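Tetham Opens Assembly Demonstration Set to Outside Research Groups

PLELTPORT, 29 Nov 2021 — Tetham, a developer of training data for industrial robot arms, has opened its first set of assembly demonstrations to outside research groups. The set holds 1420 recorded attempts at handling and fitting plastic parts, all of them made with a person guiding the arm.

Recording began in September at the company's workshop in Pleltport. Operators work in shifts of 90 minutes and repeat one task until the shift ends. Seven operators took part, and each completed the same training before any of their attempts were kept.

"We wanted the awkward attempts as well as the clean ones," said Noboru Honda, who leads data collection at Tetham. "If an operator comes in at a bad angle and has to back off, that stays in. A system that only sees good approaches has no idea what to do after a bad one."

The workshop side and the wrist side of the assembly task:
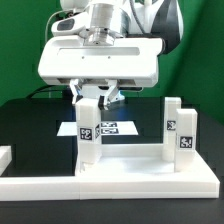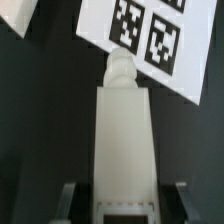 Each attempt is stored with the arm's joint positions, the gripper opening, the camera video and a short note from the operator. Attempts are marked as complete, partial or failed. In the current release, 527 are marked partial or failed — a larger share than Tetham had planned for, and one it has decided not to trim.

Drudier, which builds small-parts assembly lines, has had early access and is using the set to train a policy for part placement. Nishimura supplied the printed fixtures and will provide a second design next year with tighter fits.

"The notes turned out to be more use to us than we expected," Honda said. "Operators write down things like 'slipped late' or 'wrong side first,' and we search on those every day."

Research groups can request access by writing to Tetham's data office. Approved groups receive the recordings, the fixture drawings and the labeling guide. There is no charge for noncommercial use. Companies should ask for the commercial terms, which cover one site per license.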